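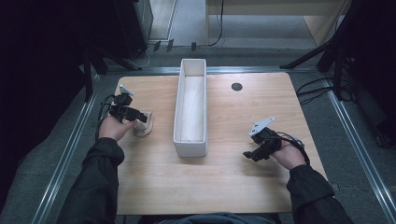 *Demonstration table, Samside site: open box, one item to the left, a worn gripper on each hand.*

# Packing automation at Samside: questions from staff

Last revised 2 April 2021. Maintained by Farzana Nanayakkara, process engineering. Send corrections to her directly or leave them on the sheet by the line 3 terminal.

## Scope

**Which jobs does this cover?**

Hand packing of small items into long boxes on line 3. Labeling, pallet work and returns are outside the project. Inbound has its own document.

**What is the Udus cell?**

Udus is the name for the packing station with two robot arms, supplied by Vurar. It takes an item from the infeed, places it in an open box and releases the box to the closing station. It does not form boxes. Boxes are still formed by hand and loaded in a stack.

**When does it start?**

The cell is planned to run on one shift from October. Until then line 3 is staffed as it is now.

## Demonstration work

**Why do packers wear grippers on their hands?**

The arms are programmed from recorded demonstrations. A packer wears a gripper on each hand and packs with it, and the recorded motion is used to train the arm controller. The robot's own grippers have the same reach and opening as the worn ones, so a grasp that cannot be done with the worn gripper is not worth recording.

**Do I have to do it?**

No. Demonstration work is voluntary and is paid at the line lead rate for the hours spent on it. Declining has no effect on shift allocation. Sign up with your lead.

**How long is a session?**

Five blocks of 10 minutes, with a break after each block. The grippers put load on the wrist that normal packing does not. Stop if you feel numbness or pain at the base of the thumb, and tell the session lead the same day. Do not finish the block first.

**How should I pack during a session?**

At your usual pace or slightly below it. Specific points:

- Start each run with the box empty and open, long side pointing away from you.
- Keep the forearms clear of the box walls.
- If an item falls over, set it upright and continue. Recoveries are useful data.
- If an item leaves the table, end the run.
- Leave the cables alone. If one catches on a sleeve, end the run and call the session lead.

**Can I wear my own sleeves and gloves?**

Long sleeves are fine if the cuff stays behind the wrist strap. Gloves are not used under the grippers. Rings and watches come off.

**Why does it feel so slow at first?**

You lose most of your sense of touch in the fingertips. Packers who can place an item by feel have to watch it instead. Most people reach a steady pace by the third session.

**What is recorded, and who can see it?**

Hand and gripper position, gripper opening, and video of the table from above. No sound. Recordings are stored under a run number and are available to process engineering and to Vurar under contract. They are not used to measure individual output and are not passed to line management. You can ask for your runs to be deleted up to 7 days after the session. After that they may already be part of a training set.

## Jobs and shifts

**Will packers lose their jobs?**

No dismissals are planned in connection with Udus. The number of packing positions on the October shift drops by 3. The people in those positions move to box forming, cell operation or returns at their current grade. Vacancies on line 3 that open before then will be filled with temporary contracts, so the total head count is expected to fall over time. Staff asked for this to be stated plainly.

**What does a cell operator do?**

Loads formed boxes, clears stopped picks, checks one filled box in every batch and logs faults. Clearing a stopped pick is the most frequent task. The operator opens the gate, which stops the arms, removes or resets the item, closes the gate and restarts from the panel outside.

**Is there training?**

Yes, on paid time. The course is run by Ghiță, the firm that also maintains our conveyors. Demonstration work is not a requirement for the course.

**Does the rate for manual packing change?**

The rate stays where it is. The output target for manual positions will be reviewed, because the easier items go to the cell and the mix left for people will be slower to pack. The present target will not be applied to that mix.

## Open points

- Seating for the operator position. Two chairs are on trial.
- Noise at the gate side with both arms running. No measurement yet.
- Whether tall items can go through the cell. Current runs show the gripper tip touching the box wall on release.
- Cover for the night shift if the cell is down.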